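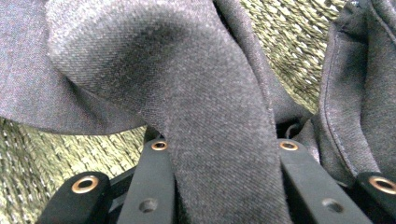

I have been putting off the mending pile since July, and this week I finally sat down with it. Most of it was quick: two loose buttons and a pillowcase. What took the time was the grey twill, the heavy one with the slightly brushed finish that shows every bit of fluff. It's a dark charcoal, but with a faint purple or brown in it depending on the light, and I didn't have a thread that matched. Black looked too hard against it and my mid grey looked like chalk. Nusrat lent me a reel from her tin that was close enough once it was sewn in.

I bought the trousers second-hand some years ago for 40 pounds, which felt like a lot at the time. They've had plenty of wear and the cloth has held up well. The hem had come down on one leg and the lining had split at the pocket. I unpicked the rest of the hem so I could do both legs the same, gave it a press under a damp tea towel, and pinned it before supper. Then I left it overnight, as I don't sew well when I'm tired.

The hemming went fine. I used a small slip stitch and tried to catch only a thread or two of the twill each time. With a thick cloth like this you can get away with quite a lot, and the stitches sink in. The pocket lining was more of a nuisance. The old lining was too thin to hold a new seam, so I cut a patch from a worn-out cotton shirt and sewed it over the top. It's blue check and doesn't match anything, but it's inside a pocket.

Colin asked why I don't take things like this to the alterations place by the station. I did once, with a coat, and they did a decent job, but it took three weeks and I wanted the coat. I also quite like an hour at the table with the radio on.

I went over the twill with the clothes brush afterwards, always down the leg, and hung it on the back of the door. I don't wash wool-type things unless I have to. A brush and an airing by the window does for most of it.

Still in the pile are a cardigan with a hole at the elbow and a duvet cover missing three poppers. The cardigan is next, if I can find the darning needle.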